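Rirnmont repair workshop opens bench for rebuilding office computers
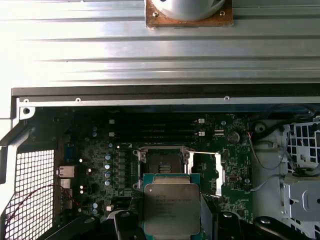
An open computer case with the processor socket uncovered and the memory slots empty.

August 15, 2025 — Computer refurbisher Kyei has opened a workshop in Rirnmont where retired office machines will be stripped, checked and rebuilt for local schools and charities.

The workshop has 3 benches and expects to handle some 40 machines a month. Each board is inspected before a processor and memory are fitted, and the coin-cell battery is tested at the same stage. Parts that fail go to Alon, a recycling firm, for metal recovery.

"Most of what we get in needs very little," said Catherine Ritchie, workshop manager at Kyei. "The sockets need care — a bent contact can mean a new board — but the rest is steady work."

Rebuilt machines are sold with a two-year guarantee. The first batch is due to go to Uvov, a training charity, in December.

Organisations with computers to donate can contact the Kyei workshop in Rirnmont.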